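A Friday at the Old Depot in Dudholm

I had been meaning to visit the civil defense museum at Dudholm for years, and when the Kamholm local history society announced a trip for their spring open day, I put my name down the same evening. We were 38 people on a bus built for rather fewer bags, and the ride out past Brekke took most of the morning, with a long stop for coffee and some really very good cinnamon buns.

The museum is in the old rail depot, which was bombed in the last winter of the war while a supply train stood at the platform. The north wall still has its scars, and our guide let us put our hands in them, which I found more moving than I had expected. Under the goods yard is the shelter, dug to hold 400 townspeople. On the night of the raid it held 602, and they stayed down there until well after daylight. You walk in single file and the ceiling is low – tall visitors, mind your heads!

We stayed the night in Dudholm so as not to rush the second half.

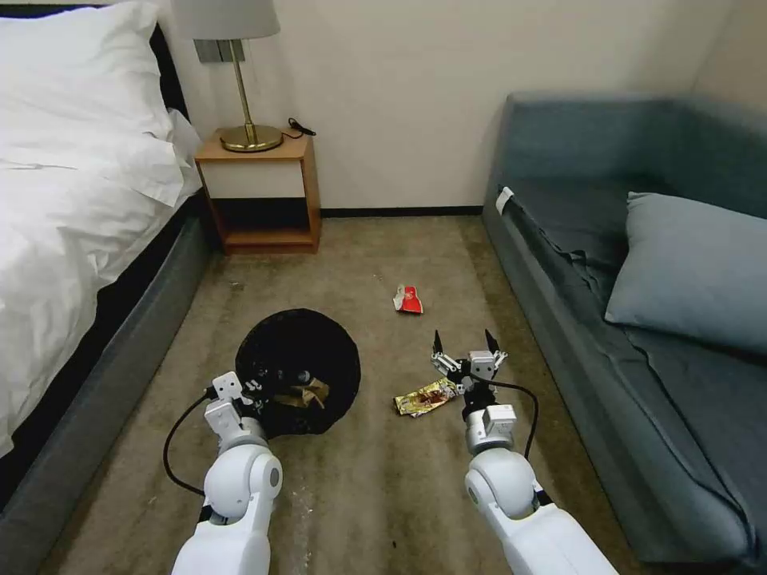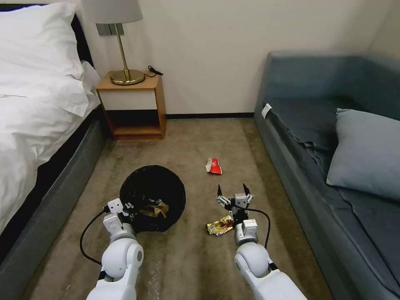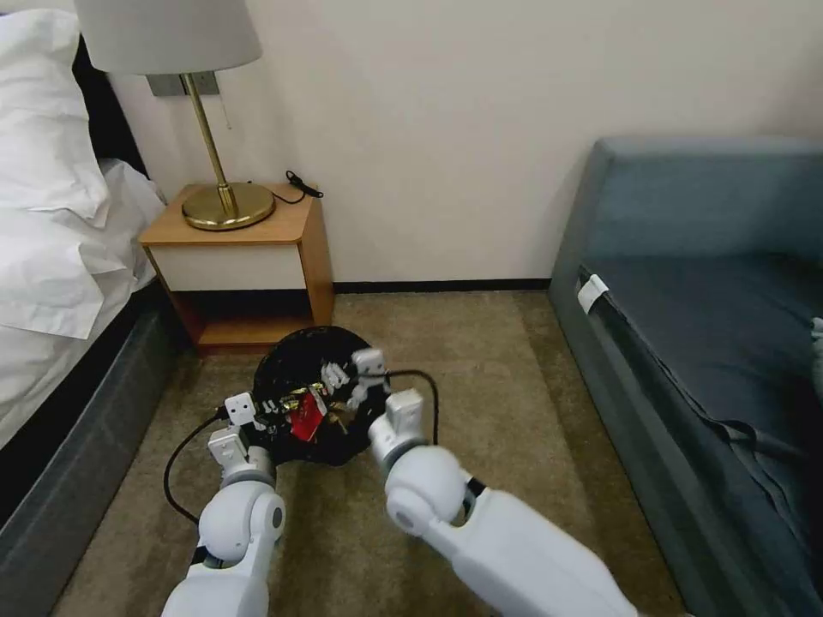 The records room was what I had really come for. It holds 3828 cards, one for every person who passed through the depot as a refugee, filled in by hand by the station clerks, and you may ask for any name you like. I asked for my grandmother's and had it in front of me within minutes, with her age wrong by two years and a note about a missing suitcase. I had to sit down for a bit.

Afterward there was a talk on the fortress at Dornura, begun in 1714 and shelled in nearly every war since, and a lively argument over whether its east tower ought to be rebuilt or left as it is. I am for leaving it, though the soup at lunch was so good that I would have agreed to almost anything.

If you go, wear warm socks for the shelter, and ask for your card early in the day, before the line forms. The next trip is planned for March, and I have already signed up my sister.

Kamholm Local History Society | Contact us | All rights reserved | Back to top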